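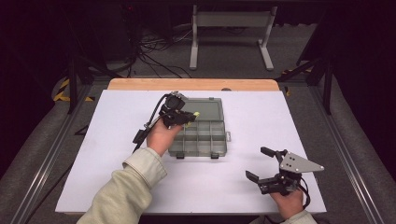

The planner had been calling itself Papadopoulos for two weeks before I found out I was the one who'd named it. I'd typed the word into a config file late one night in April, as a placeholder, meaning to fix it in the morning, and then it was in all the logs and it was too late. Papadopoulos started. Papadopoulos replanned. Papadopoulos gave up.

It gave up a lot, that spring! My job at Kenach was to get boxes opened. Any box with a lid, really, but we'd settled on small parts boxes, the kind my dad kept fuses in, and I'd written a rule for what a lid was. A lid was the thing on top. I was pretty proud of that one. It fit on a single line.

So I'd run the replay, and the perception side would hand over its guess, and Papadopoulos would look at the guess and think (I know, I know, it was solving for a path, but I'd been alone with it since lunch) and then it would print the same line it always printed.

no top found, waiting

I had 142 of those by dinner. I scrolled through them with a fork in my hand. The thing is, the plastic was see-through, and the depth numbers went right through it like it was pond water. As far as the software could tell, there was a table, and then a slightly worried patch of table. 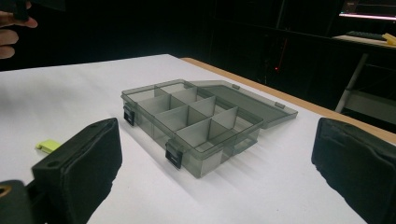 My rule fell apart completely once a box was open, and I hadn't thought about that at all. I'd only ever pictured the closed kind. But fold the lid back flat on the table behind the tray and it isn't on top of anything anymore, so by my one proud line it had stopped being a lid. Meanwhile the dividers, being paler than the walls, came through loud and clear, and Papadopoulos decided each little empty compartment was a box of its own with its lid missing. It wanted to help them. It queued up a search for every single one.

I should have killed the job. I got a soda and watched it look.

It looked on the table. It looked past the edge of the table, out where the map had nothing in it, and asked for a longer arm. Then it slowed way down, the way it did when the cost numbers got close together, and at 7 minutes in it printed something I'd never seen before.

top found, behind

I went and searched the code for that word. I searched the Binderitz library too, the whole ugly thing, and the old Zetness branch we weren't supposed to touch. "Behind" wasn't in any of the print calls. There were left and right, and above, and one "under" that I'd spelled wrong.

I sat there a while with my soda. The fan on the workstation went up and came down again. Then I typed, because I didn't know what else to do and there's a prompt right there for typing, behind what?

The cursor blinked. The plan on the other monitor turned over once, slowly, and the little blue path that had always started at the gripper now started at the chair, at my chair, and ran over my shoulder to the door.

I saved the log first. Then I turned around.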